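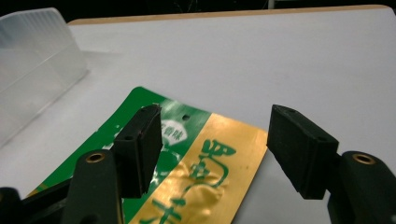 About Plover

Plover is a small language school above the bakery on Kemell Street, and we teach Romanian and Polish to anyone who wants to learn. Roxana Gavrilă started it with 2 students and a borrowed whiteboard. These days we run 13 evening groups a week, and the stairs get pretty noisy at seven!

Our students come for all sorts of reasons. Some married into a Romanian family and want to follow the jokes at dinner. Some are reading their great-grandmother's letters (Wiesława Laskowska, who teaches Polish, loves those and will happily stay late over a tricky bit of handwriting). A few just liked the sound of it.

We keep groups small and we talk a lot – from the first evening, mistakes and all. Floarea Bucur takes the beginners, Marius Văduva has the intermediate groups, and Tarun Gautam, once a student here himself, runs the office and the lending shelf.

Every February we hold Zamfir Night, with songs, soup and very bad poetry written by the students. Friends and family are welcome.

New groups start each fall and spring. Come sit in on a class first, it's free, and bring a notebook.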